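The rule book nobody opens twice

Our safety standard for shared benches runs to 182 pages, and I have read all of them, which puts me in a small and rather tired club. Page 50 tells you what an emergency stop is for. Page 90 tells you again, in case you had got as far as page 90 and forgotten.

I have nothing against rules. I like my fingers where they are. What I object to is a standard that spends a whole chapter on the colour of warning labels and gives two lines to the thing that eats most of our days at Korano, namely what is on the bench when the arms start moving. The two lines say that the work area should be "suitably arranged". So should a wedding, and look how those go.

When we took on the Datergate job in September, I wrote a house rule to fill the gap. It fits on a card. Everything on the bench belongs in a tray or bowl, unless it is the thing being picked up. Cables get checked through the full reach of the arm before a run. Whoever sets out the trays signs for them - a real name, please, and no initials.

Spoons in one tray, snacks in another, bottles and jars in a third. It looks like the world's fussiest picnic, and it has done more for us than the chapter on labels. 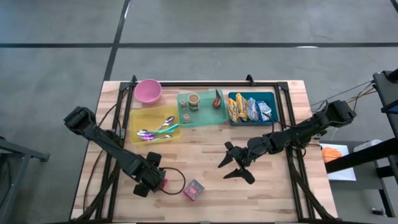
Saodah Nugroho wrote back that a card is fine until the person who wrote it leaves, and that long standards are long because somebody, somewhere, once argued about what "tray" meant. She would keep the 182 pages and staple my card to the front.

I can live with the staple. I would still like chapter four cut to 10 pages, and I have offered to do the cutting.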